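The Table Is Not a Storage Area
An opinion from the Household Practice desk, Sterkville Residents' Association
2025-04-22

The Association has spent a good part of the past year discussing storage. Residents of the Gasen and Reinholz buildings have asked for more lockers, deeper closets and a second shelf in the laundry rooms. These requests are reasonable, and several of them will be met. It is the position of this desk, however, that the greater share of household disorder begins on one surface, the table, and that no number of lockers will correct it.

A table receives whatever the hand is holding when a person comes through the door. A hat is put down, and then the mail. Silverware taken out for a meal that was postponed stays where it was laid. Clean cloths are set down beside it on the way to a drawer. Each of these items has a proper place, usually within a few steps, and each is put down with the sincere intention of moving it later. By evening the table can no longer be used for eating or for writing, and the household takes its supper on the couch.

In November this desk published a short notice recommending that every household keep one open basket within reach of its main table. The notice was sent to 3,127 addresses, and 154 residents replied in writing. Many were in favor. A number objected that a basket merely moves the disorder from one spot to another, and that a family which will not put away a hat will not empty a basket either. The objection deserves a proper answer.

A basket has a rim. When it is full, it is plainly full, and the matter must be dealt with. A table gives no such signal, and things may be pushed toward the wall for weeks before the loss of space is felt. The basket also separates two tasks that are too often attempted together: clearing the surface and deciding where things belong. The first takes a minute. The second takes longer and may be done sitting down.

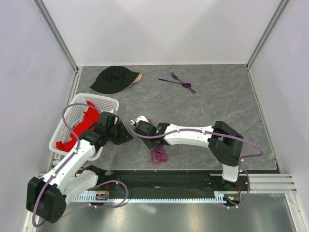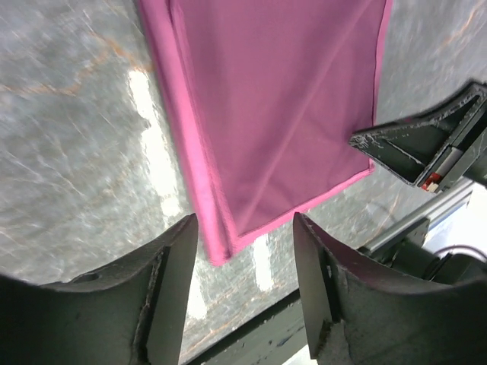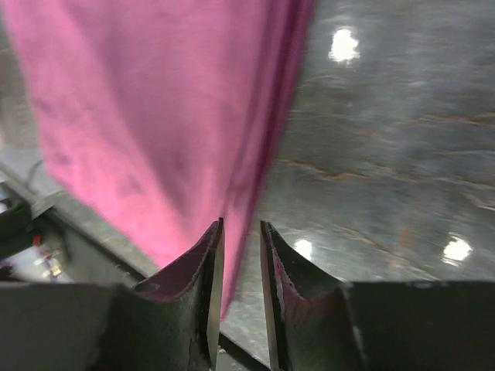

A hat, a fork and spoon, and a basket with red fabric in it, in the first view; a pink cloth in the other two.

Cloth presents the greatest difficulty. Hard objects keep their shape and can be returned to a drawer without thought. A cloth must be held up, turned, found to be clean or not, and folded or sent to the wash. For this reason it is commonly the last thing left on a table and the first thing to be dropped there again. We recommend that cloths be handled one at a time and that none be used to cover other items. A fork lost under a towel is a small matter. A pair of scissors is a more serious one.

Loretta Ferreira, who wrote to us from the Reinholz building, argued that silverware should never enter a basket meant for fabric. We agree. The basket is intended for soft goods and for objects that have no fixed home near the table. Forks and spoons should go directly to the sink or to the drawer. Hats should be hung, and where there is no hook, one should be installed. The Association's maintenance office will fit a single hook beside the door of any apartment on request.

Some residents have asked whether a particular basket is preferred. It is not. The model stocked at the Gamus store is adequate, and so is any other that can be wiped clean and carried with one hand. Perforated sides are helpful where damp cloths are concerned. Lids are discouraged, as a lid soon becomes a second table. One basket is sufficient for a household of up to 6 persons, and we would advise against buying another until the first has been emptied daily for a month.

It has been suggested that the Association should inspect common-room tables and post the results. This desk does not support the proposal. The habit in question is a private one – it is formed at home – and public lists would produce more resentment than order. A basket placed in each common room, with a named household responsible for emptying it each week, would be a more modest measure and a better one. Households in either building that are willing to take a turn may leave their names at the Sterkville office.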